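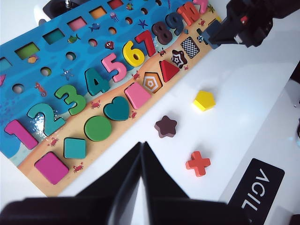

Number and shape board at the bimanual station, with the pentagon and star slots open.

Posted by Xuelian Qian, 4:40 p.m.
To: Bilyk bench practice list
Re: Start condition for the shape board task

Dear colleagues,

Thank you for the comments received on the September draft. One question from the Larnen site concerns Section 17 and is quoted here in full.

> Section 17 says that loose pieces must be "clear of the board"
> before a run begins. Does this mean off the table entirely? Our
> operators have been placing them beside the board, and one
> reviewer marked 40 runs as invalid for that reason.

Pieces may lie on the tabletop beside the board. The rule requires only that no loose piece touch the board or rest under either gripper at the start. The picture at the head of this message shows an acceptable layout – the yellow pentagon, the brown star and the red-orange cross are all on the table, apart from the board. The 40 runs should be restored to the record.

Sites are also reminded of the following:

- Both arms share one work area. Only one gripper may be over the shape row while a piece is being seated.
- A piece that leaves the table ends the run. Operators shall not reach in until both arms are stopped.
- The log entry must name every open slot.

The revised wording will be filed as Stivevix note 3358. Objections should be sent to this list before it is adopted.

Xuelian Qian
Editor, Bench Practice Rules

Last updated: September
Contact the list owner | © Bilyk | Back to top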